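4.2 Seeding and early exits

The claim that a top seed protects a judoka from an early loss rests on thin evidence. Tindall counted 490 contests, but pooled all weight classes and treated byes as wins, which flatters the seeded group. With byes removed, the gap shrinks to 3 points – hardly grounds for changing the draw. Milness reports a larger effect, though from only four events.
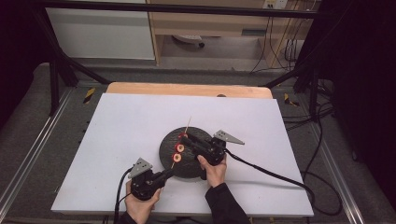
Figure 5. Hand-held grippers over a round dark gray disc.

We also doubt that rest between rounds explains the remainder, as Cilino assumes. Waiting times were not recorded.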